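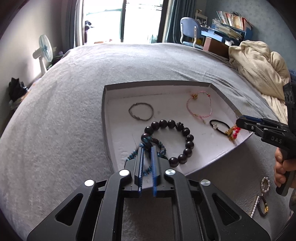 Noreen Memon had a rule about money, and the rule was that you didn't spend any until you'd written down what you were afraid of. So at 11 at night I was sitting in my kitchen in Utton with a legal pad, writing down what I was afraid of, and so far I had "pads" and "shipping."

We had 3000 dollars. That was the whole equipment budget for the summer, and it had to get us from two hand-held grippers to whatever Warraich was going to want in June. Warraich sold estate jewelry, boxes and boxes of it, bracelets all knotted up together, and they wanted to know if a robot could ever be taught to sort the stuff. We'd told them we could find out (we'd have told them we could find out if a robot could sing). What that meant in practice was the two of us picking up beads and hair clips, over and over, and recording how it went.

"I want the Skavix wrist mounts," I told Noreen on the phone the next morning. I'd been reading the Skavix catalog in bed like it was a novel, and I was completely in love with page nine.

"What do they do?"

"They swivel!"

She let that sit for a while. I could hear her spoon going around in her coffee.

"Does my wrist not swivel?" she said.

It did, I had to admit. I crossed out the wrist mounts. Then she asked me what a set of pads cost, and I told her 376 from Skavix, and she made a noise, and I told her there was a little place in Stosdale that would cut them for 291, and she made a different noise that I'd known her long enough to recognize as approval.

"But they're slower," I said. "The Stosdale people. They take three weeks and they don't pick up the phone."

"Then order in April."

I wrote "order in April" and underlined it twice. I felt like a person who ran a business.

I drove over that afternoon with the pad under my arm and a bag of oranges, and we spread everything out and got to work. I like the work, I should say. It's slow and fiddly and your hands get tired in places you didn't know were part of your hands. Pearls are my favorite. Braided cord I could live without – it lies there flat and you go at it and go at it, and then you think about page nine again and have to talk yourself down.

Somewhere in the middle of it we got back onto the budget, the way we always do.

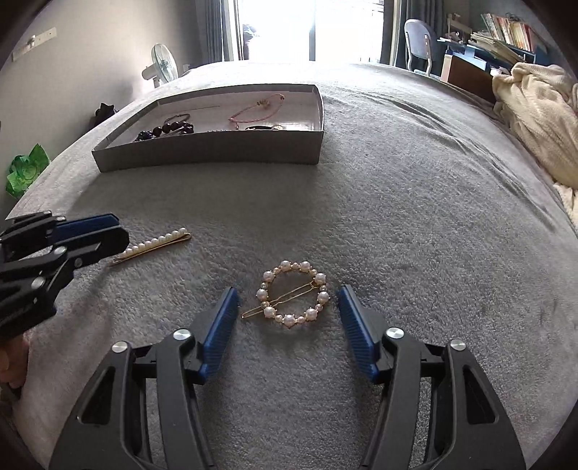
"Should we buy a third gripper now or hold the money for spares?"

"Hold it for spares. A third gripper needs a third person, and we can't pay one. Pads we'll go through no matter what."

I chewed on that. I'd really wanted a third one. I'd had my cousin in mind, and I'd gotten as far as picturing him in a chair by the door, being useful, which he has never been a day in his life.

"What about storage?" I said. "For the recordings. That's money too."

"Did you write it down?"

I had not written it down. I got the legal pad and put "storage" under "shipping," and then Noreen took the pen from me and added "jewelry," with a question mark, and I asked what she meant. She meant that my aunt's bracelets weren't going to last us forever and that Warraich hadn't offered to lend us a thing.

"We could ask them," I said.

"You could ask them," she said. "You're the one who told them yes."

So I called. It rang for a long time, and I ate an orange while it rang. A woman finally answered, and I told her who we were and that we were putting our orders together for the summer and had one question about the list.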